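Small Table, Big Mess: What People Leave on a Shared Table
Project report for Everyday Spaces, Hirkdale College

Why I picked a table

My first idea was to study a whole kitchen, and my tutor very kindly talked me out of it (thank goodness, I'd still be drawing cupboards). So I went smaller. The project is about one table in the common room at Moussa House and the little things that end up on it. Everybody in the building uses it, and it has no drawers and no shelf, so whatever people put down just stays in view.

I had 600 words for the writing and a 300-word limit on the notes, and I went over on both. Sorry!

How I went about it

I made 12 visits, spread out so I'd get mornings and evenings. Each time I stood at the front of the table, wrote down what was on it and sketched where things were. I didn't move anything or tell people what I was looking for, though after 2 visits somebody guessed and started asking me if their mug had made the list.

I borrowed my headings from the Brener method we did in October – things to eat, things to use, things to look at – and added a fourth one of my own, which I called "parked." That's for stuff that clearly belongs somewhere else and is having a rest.

What ended up where

The back of the table works like a shelf. There's a beige woven folding screen behind it, and people seem to like having something to push things up against. The tall items go there, and the best example is the red desk calendar for 2026, with a lion-dance character on the front. I put it under "things to look at" right away, because I never once wrote down a date from it. The paper cup near it gave me much more trouble. A cup is for drinking, fine, but with what looks like a wrapped candy in it, is it a thing to use or a thing to eat? I changed my mind and then changed it back. The green toy block and the small orange cube went under "parked," and the flat green packet went under "things to eat" with a question mark – it could be seasoning, and I wasn't going to open it to find out. 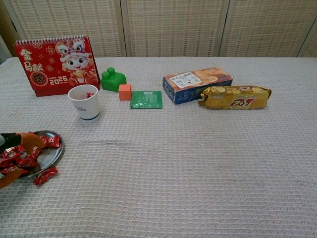
What I'd do differently

I'd use bigger paper, for a start. My sketches got so cramped that the biscuit box and the packet were practically on top of each other. I'd also talk to people at the end, which I was too shy to do this time, and ask them what they think the table is for. And I'd like to try the same thing on the long table in the Prulley building, which has benches and a lot more foot traffic. My sketches and the full lists are in the folder I handed in with this report.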